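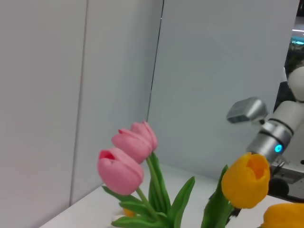
I look after the front desk and the two meeting tables at a small office, and I'd like to know how other people clean artificial tulips. We have a mixed lot, bought in two goes from Vurnard, and they stand on a white table against a pale grey partition. The pink ones and the yellow ones looked fine when they arrived, and with that much white and grey behind them any dust on the petals shows up badly. I have been going over them with a dry cloth once a week. It takes ages and I don't think it does much for the leaves, which are long and pointed and seem to hold the dirt along the middle crease.

I don't know what they are made of. The petals feel soft and slightly rubbery, the leaves are stiffer, and there is wire in the stems. The label only said "Ellimo tulip, single stem" and had no care instructions. A colleague says to put them in the sink with washing-up liquid. Another says that will take the colour off the pink ones. I have some 12 stems to do and I would prefer not to ruin them all at once.

Second thing, they won't stay where I put them. The heads are heavy for the stems and the yellow ones lean right over. Is there a way of bending them that lasts?

Asked by Shaohua Gu, 14 June 2025
Viewed 1,489 times

3 answers

Accepted answer, by Deming Yuan

If the petals feel rubbery they are most likely latex or a foam plastic with a coating, usually sold as "real touch". Those can be washed, but gently. Fabric ones are a different matter, so check first. Look at the edge of a petal. If you can see threads or fraying it is fabric and you should keep it out of water.

For the rubbery sort:

Fill a washing-up bowl with lukewarm water and one small squirt of washing-up liquid. Hot water can make the petals go tacky.

Test one stem before the rest. Use a pink one, as that is the colour you are worried about. Dab the inside of the bloom with a damp white cloth and see if any colour comes off. On open tulips the inside is often darker than the outside and it has been tinted separately, so that is where it goes first.

Hold the stem upside down and swish the head for a few seconds. Don't soak it. Keep the cut end of the stem out of the water if you can see wire there, or it will rust and you will get brown marks on your white table later on.

Do the leaves separately with a soft toothbrush, working from the stem out to the point. That gets the crease clean.

Rinse in plain water, shake, and stand them in a jug to dry overnight. Don't use a hairdryer on a warm setting and don't put them on a radiator.

Every couple of months is plenty. In between, use a soft make-up brush or a clean paintbrush in place of the cloth. A dry cloth mostly moves the dust into the folds.

For the leaning, bend the stem low down, in the bottom third, in the opposite direction to the lean. Most people bend it just under the head and the weight pulls it straight back. Use both thumbs and make a gradual curve. A sharp kink will weaken the wire. If the stem is too far gone, push a length of florist's wire up the inside from the bottom, if it is hollow. Some lean is normal for tulips anyway, real ones do it too.

Comment from Shaohua Gu: Thank you. No threads that I can see. I tried the damp cloth on one pink stem and nothing came off, so I will wash six and leave the others until I see how those dry.

Comment from Deming Yuan: Sensible. Keep them out of direct sun as well. Yellow holds up reasonably but pink fades.

Answer by clitheroe_jan

I put mine in a big paper bag with a cup of table salt, fold the top over and shake for a minute. The salt takes the dust off. Then shake them out over the bath. My mum did this with silk flowers for years. Can't say about rubber ones.

Comment from Deming Yuan: Fine for fabric. I wouldn't on the coated sort, the salt is scratchy and it sticks in the closed buds.

Answer by mossbank

Compressed air. We use a can of the stuff for keyboards, short bursts, from a hand's length away. Take them outside first or you just blow it all over the desk. Doesn't do anything for greasy dirt, so if you're near a kitchen you will have to wash them.

Related questions

How do I get price sticker glue off a plastic vase?
Does florist's foam go off?
Cleaning marks from a white tabletop without scratching it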